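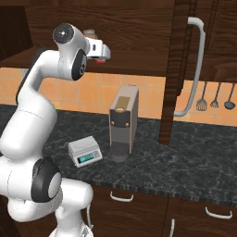
Dark wood uppers and a white arm, kitchen view.

Prukimia Team Dryer, six-player model
By Femke Desmet
21 September 2024
200 shares

Hockey gear goes into the bag damp and comes out of the bag damp, and in between it develops a personality. The Prukimia Team Dryer is a powered rack that blows air through gloves, skates, helmets and shoulder pads for six players at once. It costs $1,819, which I realize is more than some of the cars in the arena parking lot.

We've carried the Prukimia since April. Before that we sold the folding wooden kind, and before that we told people to hang everything off the furnace ductwork like their parents did.

What it does

A blower in the base pushes air up through six hollow posts. Each post has two short arms for gloves, two angled ones lower down for skates, and a blunt round top where the helmet goes. Shoulder pads sit over the crossbar. Shin pads go wherever you can balance them, and you will get better at this with practice.

The heater has two settings, plus air only. Use air only for skates. The manual says so in bold and I'll say it again in plain type: a warm dryer left running overnight is hard on the glue in your boots, and we don't warranty skates against enthusiasm. Gloves can take the low setting. The high setting is for the morning of a tournament when somebody has left a bag in the trunk.

The timer is a dial. You turn it and it ticks. We asked Isitz, who build the thing, whether an app was coming, and they said no in a tone I found reassuring.

Size and power

It is 1,460 mm wide with the end posts fitted, so measure the doorway of your dressing room before you order and then measure it again with the door on its hinges. The end posts unscrew by hand. The crossbar needs a hex key, supplied, taped to the underside of the base where you'll find it after you've gone and bought another one.

It plugs into an ordinary 15 amp outlet and would like that outlet to itself. If your rink runs the skate sharpener off the same circuit, somebody is going to be standing in the dark holding a hollow-ground blade.
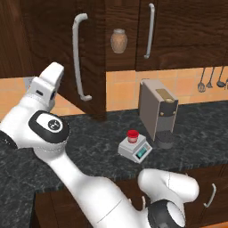

As for noise, it's about as loud as a range hood on medium. You can hold a conversation over it, or a pre-game speech if the coach has the lungs. In a finished basement you'll want the door shut during the playoffs.

Goalies

A goalie counts as two players. This is true on the dryer and in the minivan. Leg pads won't fit on the posts at all, so there's an add-on called the Camenzind bracket, which bolts to either end and holds one pair upright with a vent behind each. It also takes the chest protector if you hang it backwards. The bracket is sold separately and is usually in stock, because most teams only have the one goalie who shows up.

Blocker and trapper go on the regular glove arms. The trapper will droop. It's fine.

Cleaning

The intake filter slides out of the back. Rinse it in the sink, let it dry, slide it back in. We suggest every couple of weeks in season, though going by the ones that come through our shop for service, the more popular schedule is never. What builds up in there is mostly tape lint and something grey I've chosen not to look into.

The drip tray is under the base and comes out from the front. Carry it level.

One thing a dryer won't do is wash anything. Dry gear smells a good deal less than wet gear, but if your gloves have already turned, what you'll have is warm, dry gloves that have turned. We sell gear wash as well. Some of you have been told this at the counter.

Delivery and setup

Orders ship from our Plerkport warehouse on a pallet. The driver will bring it to the door of the building and no farther, so have a couple of people there, ideally the ones who voted for buying it. Putting it together takes an evening if you read the instructions and two if you don't. All the posts look the same but the outside pair have a small notch at the bottom, and if you mix them up the whole row leans toward centre ice.

Teams buying through their association can ask us for an invoice in place of paying by card. Returns are accepted unused, and we can tell.

In the box: base with blower, six posts, crossbar, filter, drip tray, hex key, manual in both official languages.

Not in the box: Camenzind bracket, gear wash, extension cord (please don't).

7 comments

Contact us | Copyright 2024 | Back to top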